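Gastusside Community Brewhouse – people wanted for tasting and bottling panel

Posted December 2021. Apply as soon as you can please, places go quick.

We're after 15 people to join the Rulline panel. Rulline is our small batch beer, made in the old dairy at Gastusside, and we need honest mouths on it before we settle the recipes for next year. No experience needed. No beer knowledge needed either, in fact we'd like a few people who mostly drink tea.

What it is

Four evening sessions in the new year, two hours each. You taste, you fill in a sheet, you argue with the person next to you. Half of each session is tasting and the other half is practical – rinsing, filling, capping, labelling. Wear shoes you don't mind getting splashed.

You'll get £12 a session towards travel, paid at the end of the night in cash, plus a supper (bread, cheese, soup, something for vegans). Last panel got a box to take home as well and we hope to do the same again but can't promise, depends on the yield.

Who can apply

Anyone over 18. Please bring ID to the first session even if you are obviously 80, we have to see it.
You need to be able to get to Gastusside and home again without driving yourself. We mean it. The Phromma bus stops at the end of the lane and the last one back is after we finish.
Not suitable if you're pregnant, or on medicine that doesn't mix with alcohol, or have a gluten allergy. Sorry. Ask your pharmacist if unsure.
Current staff of Flarkemex can't join the panel as they supply our malt. Families of staff fine.

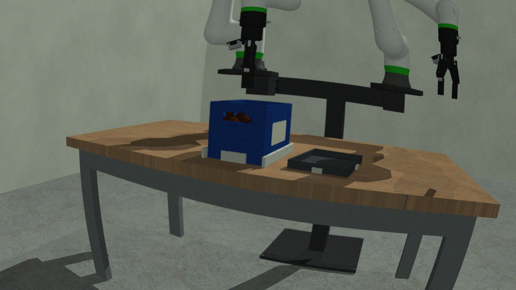
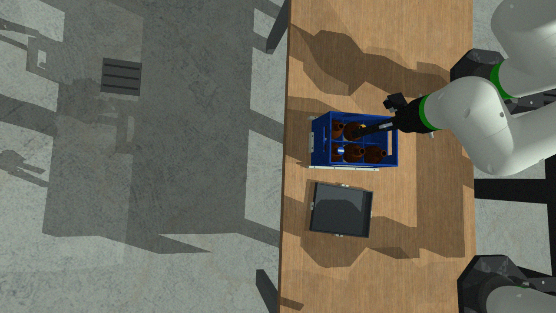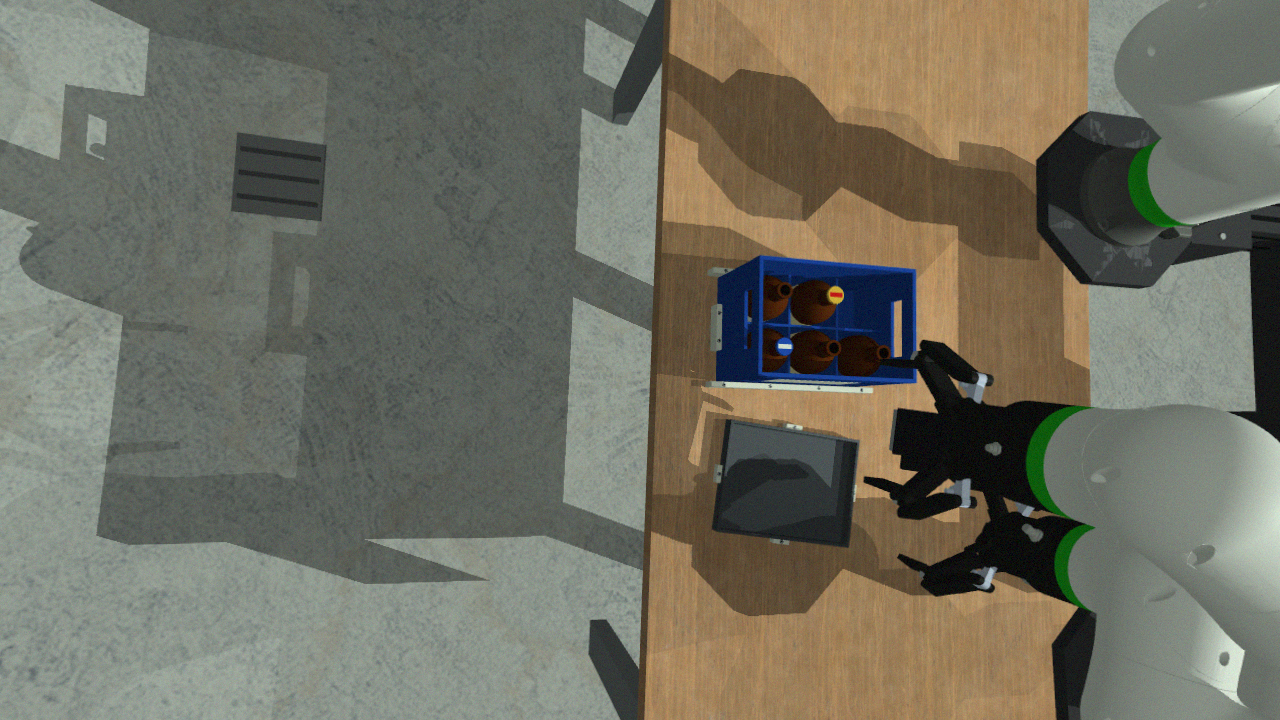

Bottling is the part people worry about and they needn't. We show you once, then you work in pairs, one filling and one capping, and swap when your arm gets tired. Everything we put out is in brown glass, same as the bottles in the blue crate, becuase light spoils beer and clear glass lets it straight in. Crates with dividers only, so nothing knocks together on the way to the store. Old labels come off in the soak, caps go in the bucket by the door. If you break one, shout, and leave the sweeping to us.

Tasting sheets

One side of paper. Smell, first sip, last sip, would you buy it. Spelling doesn't matter, write what you like – "wet dog" was on a sheet in September and it was the most useful thing anyone said all night. That batch went down the drain. You won't be told which recipe is which until everybody has handed in. Spit cups on every table and no one minds if you use them.

Please don't wear strong perfume or aftershave, and no curry on the way over. Water and plain crackers provided.

Access

Ground floor, level from the yard, one accessible toilet. The bottling room is loud when the pump's on so we've got ear plugs, and a stool for anybody who can't stand for long. It's also cold. Bring a jumper. If you need the sheet in large print or want somebody to write your answers down for you, tell us when you apply and it'll be sorted for the first night.

How to apply

Email or a note through the brewhouse door, either is fine. Tell us:

Your name and a phone number
Which evenings you can't do
What you normally drink, alcoholic or not
Any allergies
Whether you've been on a panel before (doesnt count against you, we just like a mix)

No CV. No covering letter. If we get more than we've got room for we'll draw names, and everyone else goes on the reserve list. Reserves do get called, usually at short notice, someone always has a cold.

If you get a place you need to make at least three of the sessions. Miss the first without telling us and we'll give your seat to a reserve.

There is also one paid job going, Saturday mornings, washing down and stacking crates, 4 hours a week. Lifting involved. Put "Saturday" at the top of your email if you want to be considered for that as well, or instead.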